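Search products
Search
Posted in January by Zixuan Jia

Keltia Black Table Cloth, Extra Wide

I sew these myself in the back half of the Sikard shop, and the Keltia is the one I get the most mail about, so let me tell you how it came to be. I used to sell at craft fairs with a bedsheet over my table. It slid, it showed every lump underneath, and by noon one corner was always on the floor (usually with my coffee on it). I wanted a plain black cloth that was heavy enough to stay where I put it and didn't shine under hall lights. It took me 23 tries to get there!

The fabric is a brushed cotton blend that I buy from Lu, a small mill that dyes it all the way through. You can cut it, snag it or fray an edge and you won't get a white line staring back at you. I hem all four sides with a double row of stitching and leave the corners square. Rounded corners look lovely in the catalog and then bunch up like a bad skirt, so I gave up on those.

Washing is easy. Cold water, by itself the first couple of times, then hang it over a door or a line. Please don't use fabric softener, it makes lint stick like you wouldn't believe. I keep a sticky roller in my apron for cat hair and that's about all the care mine gets.

It ships folded, and yes, you'll see fold lines when you open the parcel. A warm iron on the back side takes care of them, or a steamer if you have one. I'm lazy and mostly leave mine be. If creases really bother you, write "rolled" in the order notes and I'll send it on a tube, but the box is long and the postage goes up.

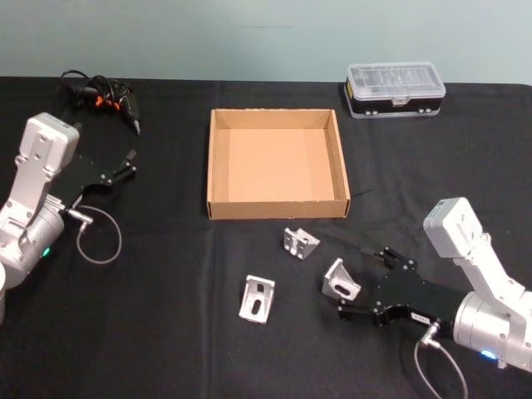

Black cloth on a wide table, center fold still showing.

People ask me about the Turkarura, my other black one. It's thinner, it packs smaller and it's fine for a card table or a buffet. For anything wide I'd go with the Keltia, the extra weight helps it hang nicely down the front.

Item number 3801. Price is 349 for the extra wide, hemming included. Custom lengths take me longer, so send me your table measurements before you order and I'll write back with a price. I weigh the parcel after it's packed, and anything over 900 grams goes by tracked mail.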